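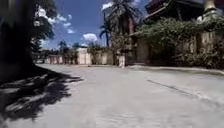
The courtyard, from a fixed camera. Tree shadow at left, curb and shrubs at right.

When a Shadow Is a Wall

Readers of the last newsletter will recall that our delivery robot, Tanui, was going to cross the courtyard on its own on Thursday morning, carrying a parcel to the gate. Several of you kindly asked how it went. Tanui is fine. The parcel is fine. The trip took 97 minutes, and most of that was spent standing still.

The trouble began with the tree. By late morning its leaves throw a big patchy shadow over the concrete, and the obstacle software, which had done all its practice under the flat gray skies of our parking lot, decided the shadow was a solid object. Tanui stopped, thought it over, and backed up. Then the breeze picked up and the solid object started to wiggle. Our rule for wiggling objects is to treat them as pedestrians and let them go first. Tanui let the shadow go first for 70 minutes.

This would have been merely embarrassing if the second fault hadn't come along. When the robot did give up and swing wide to the other side, it headed for the curb by the planting bed. In full sun the pavement there washes out nearly white, the curb top is pale too, and the only thing separating them is a narrow strip of shade. Having spent the morning treating every dark patch as a brick wall, Tanui had just been told over the radio link to ignore shadows. So it ignored that one. The front wheel bumped the curb at walking speed, the tilt sensor cut the motors, and we had a robot parked with its nose in the shrubbery.

The shadow override was our idea. It was typed in by a person who wanted lunch (me), and it switched off more than I thought it did. Nafula Mfaume went through the log that afternoon and found 74 curb warnings, every one of them correct and every one of them muted by my single line of text. She read a good number of them out loud.

A stuck robot is a nuisance. A robot that can be talked out of seeing a curb is a safety matter, and we have written it up as one. The override has been removed from the Histix console. Anyone who wants a robot to ignore something now has to walk out and stand next to it with the stop button in hand, and the speed limit drops until they let go. We are also adding a second sensor, low on the front, that measures height and doesn't care what color the ground is.

Courtyard runs are on hold until 2 clean test days have been logged in bright sun, with wind if we can get it. Parcels for the gate will go by hand in the meantime. Please leave them at the front desk before noon, and please stop asking Tanui if it is afraid of the dark.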